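Shadows: why they form and why they move

Stand outside on a bright day and look down. There is a dark shape joined to your feet, and it goes wherever you go. Your shadow is one of the first bits of science you ever met, long before anyone told you it was science.

What a shadow is

Light travels in straight lines. It leaves the Sun, crosses space for a little over eight minutes, comes down through the air and lands on the ground. If something gets in the way, the light can't bend round it to fill in the gap behind. The place where the light doesn't reach is the shadow.

Things that block all the light are called opaque. You are opaque. So are bricks, cats, books and potatoes. Things that let nearly all the light through are called transparent, and clean window glass is one of them. In between are translucent things, such as tissue paper or a frosted bathroom window. They let some light through but scatter it about, so you can't see clearly what is on the other side. Translucent things make shadows too, but paler ones.

Try holding a sheet of tissue paper, a drinking glass and a book up to a torch, one at a time, with a wall behind them. Look closely at the glass. It is transparent, but it still leaves some dark lines on the wall, mostly where the glass is thick or curved. Those parts have sent the light off in a different direction.

Why shade isn't completely black

If light only came straight from the Sun, you wouldn't be able to see anything in the shade at all. Yet you can sit under a tree and read a comic.

The extra light comes from two places. Some comes from the sky. Air scatters sunlight in all directions, and it scatters blue light more than red, so the whole sky glows blue in the daytime. Some of that glow lands in the shade. The rest bounces off the things nearby — pale walls, the pavement, sand, even your own T-shirt.

On the Moon there is no air, so there is no glowing sky. Shadows there are very dark indeed, although a little light still bounces into them off the ground.

Snow shows this well. On a clear January morning, look at the shadow of a fence on fresh snow. It often looks blue, and that is the light from the sky landing on the white snow where the sunshine can't get to it.

Long shadows and short shadows

The Sun seems to climb up the sky in the morning and sink down it in the afternoon. Really it is the Earth that is turning, but from where we stand it looks as if the Sun does the moving.

When the Sun is low, its light comes in at a slant and shadows are long. When it is high, the light comes down more steeply and shadows are short. Your shadow is at its shortest in the middle of the day. In Britain it never vanishes altogether, even in summer, as the Sun is never directly overhead. In places near the Equator there are days when it is, and an upright post has no shadow at all for a few minutes.

The same thing happens with walls and buildings. A street can be half bright and half dark, and the line between the two creeps across the ground as the day goes on. 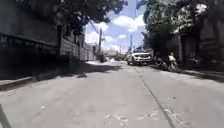
Page last changed: 2024-07-10

A tall wall makes a wide strip of shade and a low wall makes a narrow one. Which side of the street gets it depends on the time and on which way the street runs. In the northern half of the world, beyond the tropics, the Sun is in the south at midday, so midday shadows point north. In the southern half, in New Zealand for example, it is the other way round.

People have planned towns with this in mind for a very long time. In many hot countries the old streets are narrow and the houses tall, so that there is nearly always a shady side to walk on. In cooler countries people often want the opposite, and put their biggest windows where the sunshine will come in.

Fuzzy edges

Look at the shadow of a lamp post. Near the bottom of the post the edge of the shadow is sharp. Further away, where the shadow of the top falls, the edge is soft and blurry.

This happens because the Sun isn't a tiny dot. It is a wide, round disc in our sky, and light comes from every part of it. Close behind an object, nearly all of the light is blocked at once. Further back there is a zone where part of the Sun is hidden and part still shines through. That zone is half lit.

Scientists have names for the two parts of a shadow. The dark middle is the umbra, from a Latin word for shade. The paler border is the penumbra, which means "almost shadow". You can make both with a lamp and your hand. Hold your hand close to the wall and the shadow is crisp. Move it slowly towards the lamp and watch the edges spread.

Telling the time with a stick

Shadows move in a regular way, so they can be used as a clock. The ancient Egyptians did this more than 3,000 years ago. A shadow clock that sits flat and shows the hours on a marked plate is called a sundial, and the part that sticks up to cast the shadow is called the gnomon. You don't say the g.

Here is how to make a simple one.

You will need a straight stick, a lump of modelling clay, a large sheet of card, a pencil and a sunny day when you will be at home.

1. Put the card on flat ground where the sun will reach it all day. Weigh down the corners with stones.
2. Press the clay on to the middle of the card and stand the stick upright in it.
3. At nine o'clock, draw a line along the shadow of the stick. Write 9 at the end of the line.
4. Do the same every hour until teatime. Don't move the card.
5. The next sunny day, leave the card where it was and use the shadow to read the time.

Your lines won't be evenly spaced, and they won't all be the same length. If you try the clock again several months later, it will be wrong. The Sun takes a higher path in summer and a lower one in winter, and an upright stick doesn't allow for that. Proper sundials have a gnomon that leans over at an angle, which depends on how far the place is from the Equator.

Never look straight at the Sun while you are doing this, even with sunglasses on. It can damage your eyes for good. You only need to look at the shadow.

The biggest shadows

The Earth is opaque, so it has a shadow as well. You are inside it every night. Darkness is simply what it is like on the side of the planet that is turned away from the Sun.

The Earth's shadow stretches far out into space, well past the Moon. Now and then the Moon passes through it, and this is a lunar eclipse. The Moon goes dim and often turns a coppery red, coloured by sunlight that has been bent through the Earth's air.

The Moon has a shadow of its own. When it falls on the Earth, the people underneath see a solar eclipse. The umbra makes only a small patch on the ground, so most people miss it and see just part of the Sun covered, or nothing unusual.

Questions children have sent in

Why do I have several shadows on a football pitch at night?
Each floodlight makes its own shadow. They are paler than a daytime shadow because the light from the other lamps shines into them.

Can a shadow be coloured?
Yes, if there are lamps of different colours. Shine a red torch and a green torch at a white wall and put your hand in front. Where your hand blocks the red you will see a green shadow, and where it blocks the green you will see a red one.

Does a flame have a shadow?
A candle flame has a very faint one in bright sunlight. Most of what you see is hot air above the flame bending the light, and it makes a wavy pattern on the wall. Ask a grown-up to light the candle if you want to look.

Words to know

Gnomon: the part of a sundial that casts the shadow.
Opaque: letting no light through.
Penumbra: the paler outer part of a shadow.
Translucent: letting some light through, but scattering it.
Transparent: letting light through so that you can see clearly.
Umbra: the darkest part of a shadow.

Written by Maëlys Tessier. Science checked by Emerson Leite.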